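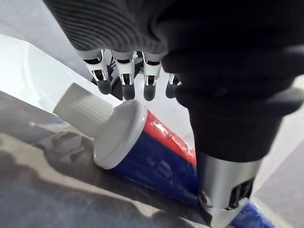

Progress report on the Ondstead bathroom, for Brerkemum
February 16, 2021

Hello all, and thank you for your patience while I got this one written up. I know the last report was mostly about money and pipework and I promised you something more cheerful, so this time it's nearly all bathroom! The short version is that the room at Ondstead is in use as a practice bathroom, the small stuff is in, and we have spent less on it than I feared.

You'll remember the idea behind the grant. People come to Ondstead for a spell before they move into a place of their own, and we had a decent practice kitchen but nothing for the other everyday jobs, the ones you do half asleep at a sink. Washing, brushing teeth, putting the towel back where it came from, wiping round afterwards. I wanted a room where somebody could do all that at their own pace with no queue outside the door.

Walls first, as they were the big worry in September. We went for large panels instead of tiles in the end (Kyei had them in a pale grey with a soft marbly pattern) and I'm so pleased we did. There's a thin black seam between panels and that's it, so there's no grout to scrub, and the whole lot wipes down with a cloth. I did wonder if grey would feel chilly, and it is a bit on the plain side, but it makes everything you put against it easy to see, and for several of our residents that matters more than my taste in colours.

The towel bar gave me more bother than the walls did. The first one came in white and simply vanished once it was up at the end wall of the old washroom, where we tried it out. So back it went, and we swapped it for a dark grey one on square brackets, fixed level across the panels.

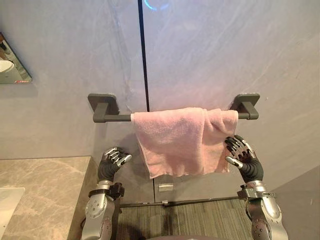
I've gone for proper terry towels, too. The thin ones we had before slid off if you breathed on them, and it's hard to learn to hang up a towel when the towel won't stay hung. A thick one sits over a bar quite happily even if it's a bit crooked, and crooked is fine by me. The pink ones were my choice and I've had some teasing about it, but against a dark bar and a pale wall you can't miss them. What we ask people to do is fold the towel over, let go, and then give the lower edge a tug if they feel like it. Some residents fuss with theirs until it's dead straight and some are out of the door in seconds.

On to toothpaste, which has taken up a silly amount of my time. We tried pump dispensers before Christmas and they were popular for a week, then they clogged. Ordinary tubes are what people will buy for themselves once they've moved out, so ordinary tubes are what we practise with now. I've stuck to ones with a ridged screw cap as far as the shop allows. The ridges give you something to grip, and unscrewing a cap and getting it back on again is good practice for all sorts of other things (sauce bottles, shampoo, the washing-up liquid refill). Flip-tops are easier, I do know that, and anyone who really can't manage a screw cap is given one. Caps going missing is still our most common grumble. I've started keeping a jar of spares.

Money, then. The total spent on the room so far is £2407, with £120 of that going on towels, toothpaste, brushes, beakers and the other bits that get used up or wander off. Kestex did the fitting at the price they quoted and came back to move one bracket without charging us. The receipts are in the usual folder.

Sessions have settled into a pattern. We run 10 a week, mostly mornings, and each one has two residents at most, which is as many as the room will hold before elbows become a problem. I had hoped for evenings as well, but mornings are when people want it, and I'd rather go with that than fight it.

Things that aren't right yet: the shelf by the basin is too shallow and tubes roll off it, so I'm after one with a lip. The door still sticks in damp weather. We also need more hooks for dressing gowns, somewhere well away from the towel bar, or everything gets slung over the bar in one great heap and the towels never dry.

Before the next report I'd like to get the shelf sorted and write up the towel and toothpaste routines on a single sheet with large print, so that residents can take a copy with them when they go. If you have strong views on shelves, please send them my way before I order anything. You'd be very welcome to come and see the room for yourselves as well, just give me a couple of days' notice so I can work round the morning sessions.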